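Sellville Residential Services
Frequently asked questions: clearing and packing your bedroom before a move or refurbishment

These answers apply to residents of Madholm and Requena House. They replace the guidance sheet dated June 20, 2023. Residents of Hutier Court should consult their own building office, where different arrangements apply.

When must my room be ready?
Your room must be ready by nine o'clock on the morning shown in your letter. The July moves begin at Requena House and continue at Madholm once the upper floors have been completed.

Who packs my belongings?
Residents pack their own small belongings. Furniture, including beds and wardrobes, is moved by our staff and should be left where it stands. If you are unable to pack for reasons of health or disability, please telephone the Resident Services desk on extension 3106 and help will be arranged free of charge.

How many boxes may I use?
Each resident is supplied with two large cartons. You may also use boxes of your own, provided that each one closes fully and can be lifted by one person. Additional cartons may be requested from Room 169 during office hours.

Where should I sort my things?
We recommend the bed. It is at a convenient height, and small items are less likely to be lost there than on the floor. Please leave the bedspread or sheet in place until you have finished sorting, then pack it last.

How should towels and other soft items be packed?
Towels should be rolled firmly and held with a band around the middle. Soft toys, gloves, napkins and packets of tissues may share one open box while you are sorting. They do not need to be wrapped individually. Larger soft toys may be left beside the box until the smaller things are in.

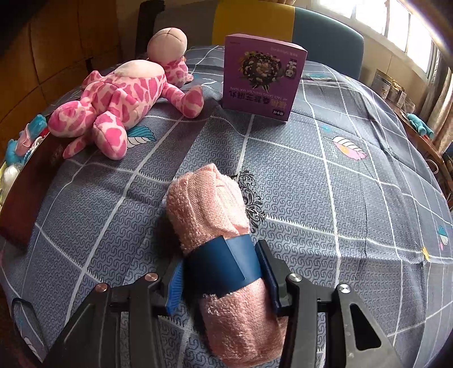
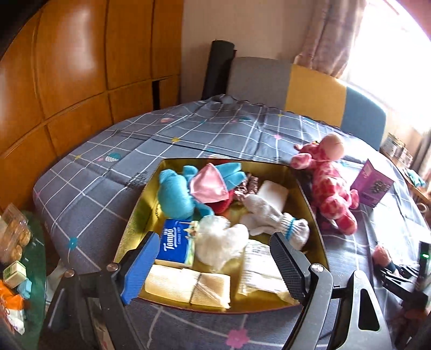

A towel rolled and banded, and a box of mixed soft items, each on the bed during sorting.

Mateja Omerović wrote to us after the spring moves to say that the advice on mixed boxes had served her well for soft toys and less well for gloves, one of which she did not find until several weeks later. She asked that residents be told to put pairs together in a small bag first. We are glad to pass this on — a paper bag with the contents written on it is sufficient.

May I leave clothes in the wardrobe?
No. Wardrobes must be empty, including the top shelf and any drawers. Hangers may be tied together and placed in a carton. Please leave the key in the lock. Wardrobes found to be full on the morning of the move will be left until the end of the day.

What about curtains?
Curtains belonging to the building should be left hanging. If you have put up your own, please take them down the evening before and return the original pair to the rail.

What should I do with yoga mats, umbrellas and other long items?
Roll or fold them, fasten them at both ends and attach one of the printed labels. They travel separately from the cartons and will be placed just inside the door of your room.

What may not be packed?
Medicines, passports, bank cards, jewellery and opened food should remain with you. Chargers and small electrical items may be packed if they have been unplugged and the cable has been wound.

How should boxes be labelled?
Write your surname, room number and destination on the lid and on one side. Labels on the underneath are not accepted — they cannot be read once the boxes are stacked.

Is there a limit on value?
Our cover extends to 2000 pounds for each resident. Any single article of particular value should be declared on the back of the reply form before the day of the move.

What if something is missing or damaged?
Please report it to Resident Services within seven days, quoting your room number and the label on the box concerned. Complaints that remain unresolved after that will be considered by Wouter Stevens, to whom letters may be addressed at the Sellville office.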